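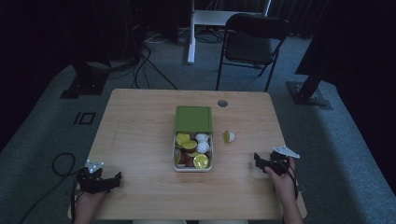 Plekow wrote that mixed capsules should stay in one box until the count is done, and asked whether the lid has to be closed between sessions.

> Stock is 113 capsules, yellow-green and white and brown together. Do we sort by foil or by body color?
> Also, is the table all right for this, or do we need a tray liner?

Sort by foil. Body color repeats across types, and the Clirnadis order form lists foil only. Close the lid overnight. Loose capsules go back in the box before the count is entered.

No liner. The tabletop is smooth enough to wipe with a damp cloth, along the grain. Keep capsules clear of the cable grommet. 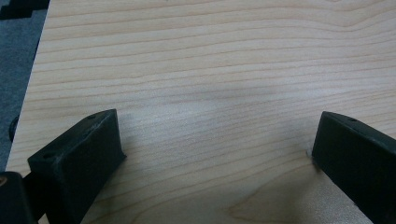 *Tabletop and left edge, carpet beyond.*

Next order in April, 8 sleeves.

Joshi stock list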